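Print this thread | E-mail to a friend
Reading time: 3 min

Perforated wall panels under a bare concrete ceiling – worth it?

vasanthi_d
23 October 2022
Hi all, Vasanthi Dissanayake here, long-time reader and very occasional poster. We took over the lease on a ground-floor unit at Urnitden in August and the echo is driving me up the wall. Concrete ceiling, hard floor, plain painted walls. If you drop a pen in there it sounds like a car accident!

I've been looking at those grey perforated panels, the ones with all the tiny holes, fitted as tall strips from floor to ceiling. I love the colour with raw concrete. My partner reckons it'll look like a dentist's waiting room (he's wrong, but he is paying half).
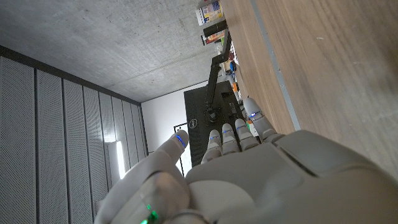
The bit I keep coming back to is how the grey strips sit against a plain white wall. I'd do one long side in panels with thin dark joins, leave the next wall white, and put an upright light in against the panels so there's a bit of glow on them at night. The concrete I'd leave alone, patches and tie holes and all. So do the panels do anything for the noise, or am I buying very expensive wallpaper?

gumboot_gary
They work, but only if there's something soft behind the holes. Mine are from Prevau and the first lot went straight onto plasterboard with glue. Made no difference at all. Pulled them off, put battens and insulation in behind, and now you can have a phone call in there without shouting.

sikder_st
Disagree with doing one wall only. Your ceiling is the problem. You've got a great slab of concrete up there bouncing everything straight back down. I'd spend the lot on hanging baffles and skip the walls.

vasanthi_d
But I like the ceiling! The tie holes are my favourite part. I'm not covering them up, sorry.

sikder_st
Then buy a thick rug and some earplugs, haha.

gumboot_gary
Bit harsh. One decent wall plus a rug got me most of the way. Vasanthi, what were you quoted?

vasanthi_d
$3000 for the long wall from Metari, supply only. They're 6 weeks out. Fitting is extra, and I haven't had the nerve to ask.

plumb_and_level
Fitter here. Check your ceiling height at both ends before you order – concrete is never as level as people think, and a long row of vertical joins will show it up. Scribe the tops or leave a shadow gap. I'd go the shadow gap, painted dark.

vasanthi_d
Shadow gap it is. Off to find the tape measure, will post the heights tonight.

Print this thread | E-mail to a friend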